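17/10/2025 – Haslam bench, notes before I forget

Started late, Bradley had the key. Trolley back from Vunis, grey one with the black and white castors. Went over all the wheels first. One stiff, cleaned the fluff out, bit of oil, rolls ok now. Brake still a bit soft, left it.

Colin wants everything for the Plarnemine job kept on or under the trolley so we stop losing stuff between rooms. Fine by me but it needs a proper list. Job no. 1559 goes on every label, last batch went out with no number at all and I spent 30 minutes matching them up agian. 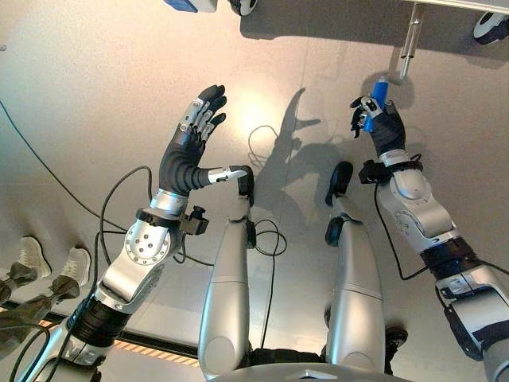 Labels: the new roll is 1000, should see us through to November. Printer jams if you feed it crooked. Write on the flat side with the fine marker, the fat one smudges.

Garkidora order – 8 spare castors, same stem size as the old ones. Bradley to ring them, he has the account details. Ask about the delivery charge, it went up last time.

Still to do: sweep under the bench, find the other Allen key, put the oil back in the cuboard. Colin has the torch.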